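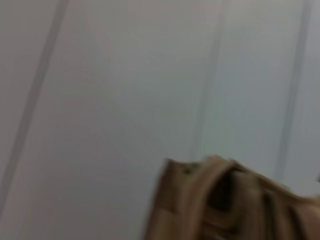

Open day, Dudia bench - notes
January

Setup
In at 7, doors at 10. Same cell layout as the Pisa visit, table moved toward the wall so people could stand on the near side. Ekow re-ran the hand-eye check on both arms, left was fine, right needed a second pass. Wrist camera exposure is still too long for the speed we move at. During the approach the panels and the bag both smear and the grasp estimate wanders. Drop the exposure and add light before the next one. Dinesh has a spare lamp in the Vukon cabinet.

Task
Canvas bag, two arms. Left pinches the fabric at the top and lifts, right comes across over the opening. I had wanted to show the box task too but Wendelin talked me out of it, and he was right, the bag took all the time we had.

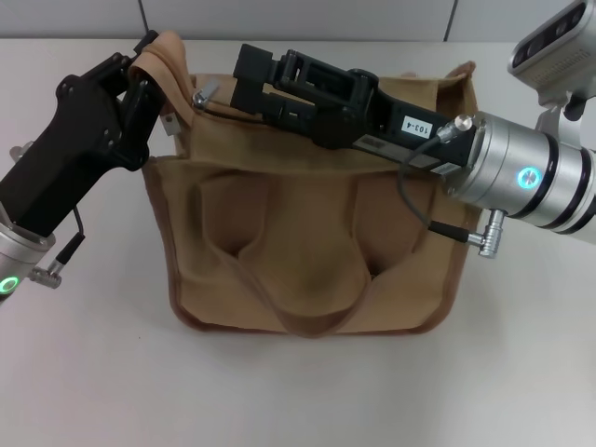 Left grip force was turned down the evening before and I left it there. The upper edge of the bag folds over on itself a lot when lifted, so the depth there is messy and the planner sometimes picks the fold and misses the rim. Kanini suggested taking two views before closing. Costs a few seconds per run, worth trying.

Runs
14 attempts in front of visitors. 5 needed a hand on the stop or a manual reset. Most of those were the right arm coming in too low and pushing on the fabric. One was me starting the wrong script.

Visitors
First group was the El-Sayed people, who mostly asked about cycle time. I told them we don't tune for that yet. Second group was students, better questions. One asked why we don't put something stiff in the bag - fair point, it would make the demo easier, but then we aren't testing cloth. Somebody wanted to know if the arms can feel the fabric. Abdelkrim answered that one and went on for a while.

To do
Shorter exposure on wrist camera, log before and after.
Raise right approach height, then repeat the 14 runs with no audience.
Rename the scripts.
Disk had 600 MB left by the end, clear it.
Ask Kanini for her two-view code.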